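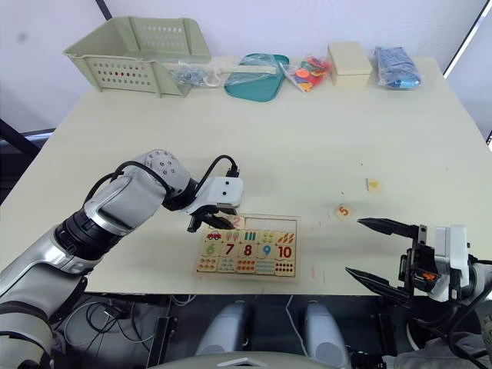 Endov, November

Section 3: Setting up a two-player game

Muro is played on a board of 100 squares with 46 tiles and a deck of riddle cards. Allow up to 249 seconds for each riddle in the standard game.

1. Unfold the board and press the center crease flat.
2. Shuffle the tiles face down. Each player draws seven and keeps them hidden.
3. Leave the remaining tiles in a pile beside the board.
4. Place the riddle deck face down on the square marked START.
5. The younger player turns over the first card and reads it aloud.

Note: Card 607 is a blank spare. Take it out before play. You can write your own riddle on it with a soft pencil.

Note: In the first printing, the answer to the ferryman riddle was left out of the answer booklet. Kvido Ševčík's corrected answer page is packed with all later sets.

Caution: Tiles are small parts. Keep them away from children under three.

Caution: Do not wipe the board with a wet cloth. The ink on the START square can smear.

For team play with the Sistiden cards, go to Section 4.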